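Soltard Ratska Bench Arm with Two-Finger Gripper

214 shares | 97 comments

Okay, so we've been selling the Ratska for a while now and the question I get more than any other is still the same one: can it do chores? People write in wanting it to clear the dinner table, or sort the junk drawer, or put away all the little parts that pile up at the end of a shift. I love these emails! I read them all. And my answer is longer than a yes or a no, so I finally put it on the product page where it belongs.

First, what you get. The Ratska is a tabletop arm with a two-finger gripper and a small camera that rides at the wrist. It clamps to any bench with a decent edge (not glass, please). In the box there's the arm, the gripper, the clamp, a power supply, a stop button on a long cord, and 3 pairs of spare finger pads. The pads wear out, so we throw in extras. The Vuvetti software is a free download and you teach a job by moving the arm through it by hand a bunch of times until it gets the idea.

Now, chores. At my house I've had one on the kitchen counter since February, and I'd say it's a pretty good helper with dry, solid things that hold their shape. Spoons, blocks, bottle caps, those fat markers my kids leave everywhere – it picks those up all day long and drops them in a bowl. Laundry, forget it. It can grab a sock, sure, but matching and folding one is a whole other hobby, and I gave up on that. I also don't let it near full glasses, and I'd ask you not to either.

The shop floor is where I get more excited. Small parts sorting is dull work and the arm doesn't mind dull. Switches, terminal blocks, connectors, all the stuff that ends up mixed together after a panel job, that's the kind of thing I'd start with. Keep the pieces apart from each other and give it a plain background and you're off to a good start. Heap them up in a coffee can and it slows way down, because it has to work out which bit belongs to which part before it can close its fingers on anything.

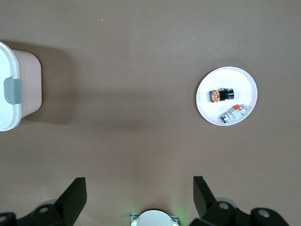
Lids are the other thing people ask me about. If your parts live in a bin with a latch, my advice is to open it yourself and leave it open for the run. I've taught the arm to flip a latch and it does get there, but it takes its sweet time, and a person does it in a second without even looking. Same goes for anything that needs one hand to hold and one to twist. You'd want two arms for that, and we don't have a two-arm kit yet (I know, I know, I'm asking too).

How long does it take to teach? For a simple pick and drop I usually tell people to set aside about 5 hours the first time, including the swearing. After that it goes quicker. The mistake I see most is folks practicing with the part in the exact same spot every single time. Move it around! Turn it sideways, lay it upside down, scoot it closer to the edge. The arm only knows what you've shown it.

If you're stepping up from our older Orozco arm, the clamp is the same but the gripper isn't, so your old finger pads won't fit. The jobs you taught the Orozco don't carry over either. Sorry about that one, I lost a few of my own.

So would I buy it for chores? For a workbench, yeah, tomorrow. For the kitchen, only if you enjoy the fiddling as much as I do. Send me what you're trying to pick up and how big it is, and I'll tell you straight whether I'd bother.

Contact Soltard | © Soltard, all rights reserved | Back to top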